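Gidthorpe Local Economy Forum
Minutes of the spring meeting, held in April in the upper room of the Giddale library

The meeting was opened at 6:30 p.m. The chair welcomed the members and two guests from the Nasside business park. The agenda was accepted with one change: the item about bus connections was moved to the next meeting, as the person responsible was ill.

1. Minutes of the previous meeting

The minutes were read and accepted. One member asked to correct the name of the street in item 4, where it was written "Mill Lane" and it must be "Mill Road". The secretary has corrected this.

2. Dependence of the town on one employer

The chair presented the paper which was sent to the members in advance. The Jeon plant has at present 747 employees. According to the last survey of the forum, 2,756 persons in Gidthorpe have paid work inside the town limits, so more than one in four of them works at the plant. The paper does not include the suppliers, the canteen company and the drivers, for which we have no reliable numbers.

A member from the retail group said that the shops on the main street feel every change of shift pattern at Jeon within the same month. When overtime was stopped last fall, sales in her shop went down, and they did not come back fully when overtime started again. Another member answered that one shop is not enough to make a conclusion. He asked if other shops could give their figures in a closed form, without names. The retail group will ask its members.

There was a longer discussion about whether the town should try to attract a second large employer or many small ones. Three opinions were given:

A second large employer would bring jobs faster, but the land at Nasside is not big enough without a new access road.
Small companies are slower to grow, and many of them would depend on orders from Jeon anyway.
The town should first find out why companies which looked at Giddale in the past years decided to go to another place.

The meeting did not vote on this. It was agreed that the third point should be done in any case, and that it costs very little. The secretary will write to those companies whose addresses we still have.

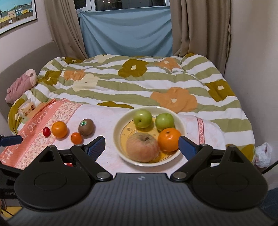

3. Small loan fund

The fund has given 11 loans since it was started. Nine are being repaid according to the plan. One borrower has asked for a delay of four months, and one loan has been repaid early and in full. The members agreed to the delay, with the condition that the borrower sends the accounts of the last quarter before the end of the month.

One member asked if the interest rate is still suitable, considering that the banks have changed their rates two times. The person in charge of the fund explained that the rate is fixed for each loan at the time of signing, so a change would touch only new borrowers. He does not recommend a change now. A member of the retail group did not agree and said that the difference to the bank rate is now so small that the paperwork is not worth it for a small shop. It was decided to look at the application form, which has nine pages, and to bring a shorter version to the next meeting.

4. Rents at Nasside

The guests from the business park reported that four units are empty. The owner has offered a lower rent for the first year to new tenants. Existing tenants are not happy about this, and they have written a common letter. The guests asked the forum for support of the letter. After some discussion, the forum decided to support the request for a meeting with the owner, but not the text of the letter itself, as two sentences in it were considered too strong.

5. Household cost survey

The survey form is ready. It will go to about 100 households in Gidthorpe and will ask for the monthly spending on food, heating, rent and transport. A member pointed out that the question about heating can be misunderstood by people who pay it together with the rent. The question will be divided into two parts. The answers should be back before the summer break.

6. Other matters

The key for the upper room must be returned to the front desk by 9 p.m. Last time it was returned the next morning and the library has complained.

The town website still shows the old e-mail address of the forum. The secretary has asked for the correction twice and will ask again.

7. Next meeting

The next meeting will be in June, in the same room, at 6:30 p.m. Items for the agenda should reach the secretary two weeks before. Bus connections will be the first item.

The meeting was closed at 8:40 p.m.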